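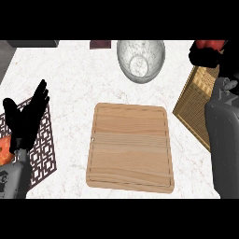 Tarun Mittal told us in January that home court is only worth something when the players have slept in their own beds, and he asked why our first draft did not say one word about travel. We had no good answer, so we changed the project.

Project report, Lillport amateur basketball league
Nayeli Solís, final version

1. Question

Does the home team win more often in the playoffs than in the regular season, and does the length of the visitors' trip matter?

2. Data

We used the score sheets kept by the league office, 1306 games in total. The older sheets are written by hand and the name of the gym is sometimes missing. Where we could not find the gym, we left the game out of the travel part. Bameck moved to a smaller gym, with up to 800 seats, and we treat both gyms as home for them.

3. Method

For each game we wrote down the winner, the point difference and the distance between the two towns. A trip is called long when the visitors needed more than 3 hours by bus. Games on a neutral court were not used.

4. Results

In the regular season the home team had a clear advantage. In the playoffs it was smaller, which surprised us. After long trips the visitors lost more often, but mostly in the first game of a series. In the second game the difference almost disappeared. Only 13 playoff series included a long trip, so this result is weak.

5. Problems

Better teams get home court in the playoffs, and we could not separate this from the effect of the gym. Pawłowska (course reader, chapter on paired samples) proposes to compare the same two teams in both gyms. We tried it for Bameck and Badelo, but they met too rarely in the playoffs.

6. Next steps

The sheets from the women's league are not yet typed in. The same table can be used for them, with one more column for the arrival time of the bus.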